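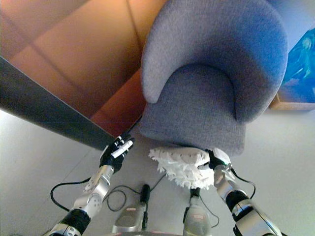
Tub chair and the white duster, front edge of the seat.

September, 9.20 am start. Waiting-room corner, gray tub chair

Really pleased with this chair. It's the Bíró pattern, the one Cornville sent over on trial, and I've been wanting to get a proper look at how the fabric holds dust compared with the Dirnell we had in here before winter. The Dirnell was a smooth cloth and you could clean it with anything. This one has a fine, almost felty weave and the colour does a lovely job of hiding things, so you have to get down near it with the torch to know what you've got.

Baseline lint count off the tape strips, front of seat only: 491. Same tape, same 20 cm length as last time so the numbers can sit side by side in the binder. Didn't bother with the outside of the back.

Order I want to stick to from now on: rim first, then down the inside of the back, then the cushion, front edge last. Cúc Cù has been saying this for months and she's right, if you do the cushion first you just do it again. The crease where the back meets the seat is the spot to watch (crumbs, staples, one earring back so far, still in the jar if anybody's missing it).

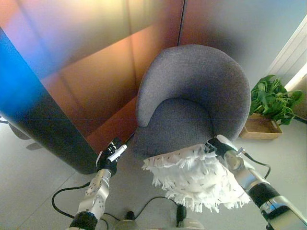
White fringe over the front of the seat, held at the right corner.

The fringe is the bit I'm excited about! I'd half written off the shaggy type after the Korov microfibre pads did so well on the flat shelves, but on a curved front like this the long strands follow the bulge and the pads just skate over the top. You want it hanging with its own weight and drawn sideways, slowly. Pressing does nothing except mat it down. Went back and tried it pressed on purpose, to be fair to it, and the tape came up nearly as bad as baseline.

Tape after one slow pass: 300. After the second pass, same direction: 67. That's a better result than I've had off any upholstery in this room and I did a little lap of the hallway.

Things to sort:
- shake-out has to happen outside, not over the bin. The bin is too close and half of it floats back onto the pale floor, where every speck shows
- tiny dark specks in the strands. Could be thread, could be fluff from something else. Comb it out and look under the lens before the next count
- need a second duster head so one can be in the wash

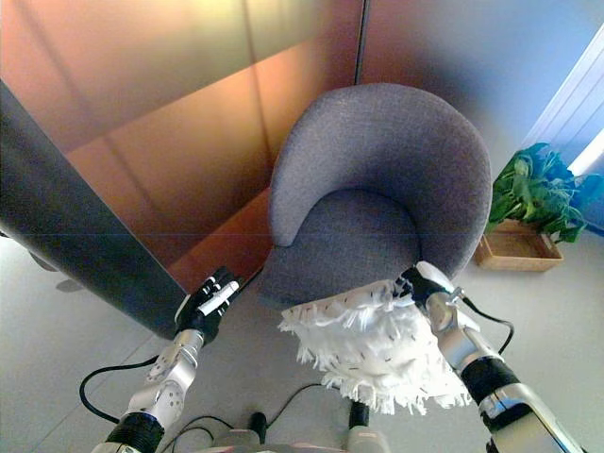

Duster head at the front edge, lower fringe past the seat.

Asked Cúc about washing the head. Lukewarm, a squirt of dish soap, no softener (softener kills the grab), hang it by the top and leave it alone. She reckons it fluffs up better after the third or fourth wash, so I'd like to re-run the whole count on this same chair once it's been through a few and see if she's right about that too.

Also want to try the rim with the duster turned side-on. The back runs round in one unbroken curve, no piping to catch on, and I think you could do the lot in a single sweep if your arm's long enough. Mine isn't quite. Kettle's on, tape strips are in the green envelope, more after lunch.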